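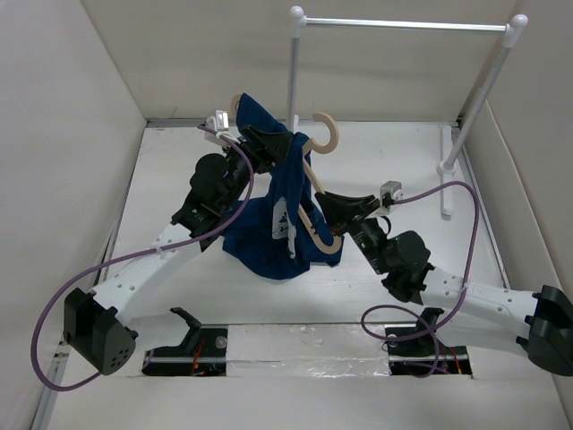 Figure 10.1 A navy shirt and a light wooden hanger at the work surface.

CHAPTER 10
Hanging and Storing Garments

Chapter Objectives

After studying this chapter, the student should be able to:
Name the parts of a common clothes hanger.
Choose a hanger of suitable width for a given garment.
Place a knit shirt on a hanger without stretching the neckline.
Decide which garments should be hung and which should be folded.

Key Terms
hook, shoulder, bar, neckline, hem, placket, rail

Introduction

Most of the working life of a garment is spent in storage. A shirt worn one day a week rests on a hanger or a shelf for the other six, and the way it is stored affects its shape as much as the way it is washed. In the earlier chapters the student learned to sort, launder, and press. This chapter takes up the step that follows, which is often done in haste.

The methods given here were first set out by Dougal Ritchie for the garment care course at Lusthorpe, where students in the first term handle 425 garments each before moving on to tailored clothing. They have been revised for this edition. The order of the work remains the same: prepare the garment, prepare the hanger, join the two, and check the result.

The Hanger and Its Parts

A hanger is a simple tool, but its parts should be known by name. The hook holds the hanger to the rail. The shoulders slope down from the base of the hook and carry the weight of the garment. On many hangers a straight bar joins the ends of the shoulders; trousers may be folded over it. Some hangers have no bar and are used for shirts and blouses only.

Width matters more than material. The ends of the shoulders should stop just short of the sleeve seams. When the hanger is too wide, it pushes into the sleeves and leaves a raised point in the cloth. When it is too narrow, the fabric droops on each side — a fault seen most often when a small hanger is used for a heavy sweater.

Handling a Soft Shirt

A small knit shirt can be harder to hang than a coat. A coat holds its own shape, while a soft shirt gathers into folds as soon as it is lifted, and the neckline and hem may be hard to tell apart. A printed front is a useful guide. Even when creases break up the design, it tells the worker which side of the garment is which.

The student should lay the shirt flat before starting, find the hem, and open it with one hand. The hanger is then passed up through the body of the shirt, hook first, until the hook comes out at the neckline. Forcing the hanger down through a tight neckline stretches the ribbing and should be avoided. If the cloth bunches around the bar, stop, lay the shirt down again, and smooth it from the center outward. 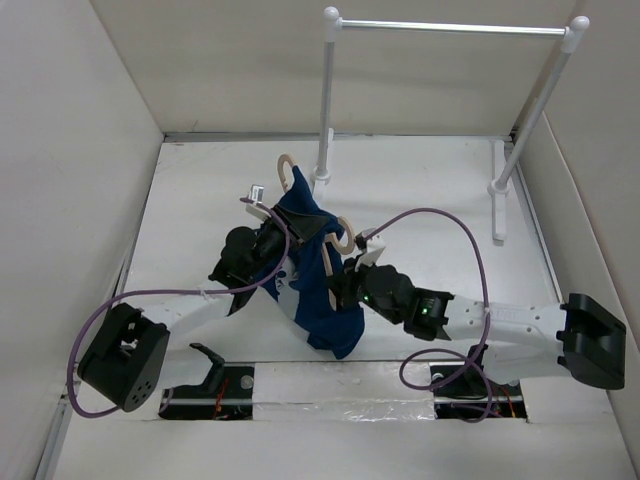

10.1 Sorting Garments for the Rail

Before any garment is hung, the load should be divided by weight and by fabric. Woven shirts, dresses, and jackets go to the rail. Heavy knits are folded and placed on a shelf — their own weight will lengthen them if they are left hanging. Light knits may be stored either way, according to the space at hand.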